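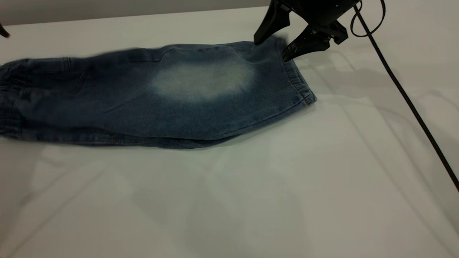 Fingertips on jeans, part two

Reading time: 4 minutes

Print | E-mail

The stock fingertips lasted most of July before I gave up on them. They were fine on T-shirts and tea towels and poor on denim, and denim is what I have been stuck on. I now have two replacement sets to compare, both bolted to the same parallel gripper with the same controller settings, so for once the comparison is reasonably clean.

Set one is the Zetotex wedge: a rigid, tapered finger with a narrow tip. Set two is the Potard pad, which is wider and has a soft face about the width of my thumb. The arm is the Chuang I wrote up last time. I have not changed the firmware, mostly out of cowardice.

Test garment

Jeans with a gathered waist and gathered cuffs, already folded lengthwise, one leg on top of the other. I picked gathered ends deliberately. A flat hem gives you one clean edge to go for, whereas a gathered waistband gives you a dozen small ridges, and the depth camera reports any one of them as the edge depending on its mood. The big faded patch on the leg is useful as well. My colour segmentation kept splitting the garment in two there, with the pale area assigned to the tabletop. A white table under pale denim is a bad choice and I knew that when I bought the table.

Task

Pinch the upper edge close to the waistband, lift 51 mm, hold, lower. A grasp counts if the fabric is still in the fingers at the end of the hold. Picking up only the top layer is logged separately as a partial, because for the next fold I need both legs to come along.

Results

The Zetotex wedge gets in under the edge much more reliably. The tip is thin enough to slide between cloth and table without shoving the whole bundle backwards, provided the approach is slow. At the default approach speed it ploughs. I halved the speed and the ploughing mostly stopped, at the cost of a cycle time I would be embarrassed to put in a paper.

Its weakness is slip. Once the denim is between the fingers there is not much contact area, and near a seam the thickness changes enough that one corner of the tip carries all the load. Raising the grip force helps up to a point. Past that point the fingers flex outward at the base and you lose the parallel contact altogether. I had the mounting screws out and back in twice looking for play before accepting that it was the finger bending.

The Potard pad is the reverse. If it gets hold of the cloth, it keeps hold. Getting hold is the trouble. The blunt front edge rides up over the first layer, and the log fills up with partials. On the waistband it does better than I expected; the ridges seem to give the soft face something to bite into. On the plain run of the leg it is close to useless without a second arm pinning the fabric.

Total logged grasps across both sets now stand at 2,399, and I am stopping there. I had planned on nearly 4,000, but the ranking had not moved for a long while and the wedge tips are starting to show wear.

Calibration note

Maritza Zapata at Lusteldale read the first post and pointed out that I was calibrating table height at one corner only. She was right. My table is out of level by 2 mm from left to right, which on a wedge fingertip is the difference between sliding under the hem and scraping the surface. I now probe all four corners and fit a plane. If you do one thing from this post, do that before buying any hardware. A fair slice of what I had been calling gripper failure went away once the plane fit was in, and I have thrown out the earlier data and rerun it.

Cable

The braided cable still runs loose down the right side of the table. With wrist rotation under a quarter turn it behaves. Beyond that it drags, and the drag shows up as a lateral force on the wrist sensor that looks a lot like contact with cloth. I have put in a crude rotation limit in software. A proper dress pack is on the list, below the segmentation fix.

Where that leaves things

I am keeping the wedge on for denim and will try gluing a strip of the Potard facing to the inside of it. The extra thickness may ruin the sliding entry, so I will start with the strip set back from the tip and move it forward until something gets worse. Grip force limits will need retuning as well — the soft layer changes the closing distance and the controller currently treats that as a missed grasp.

Settings for both sets are in the same folder as last time, under the finger names. Ignore the file called waist_old.

Print | E-mail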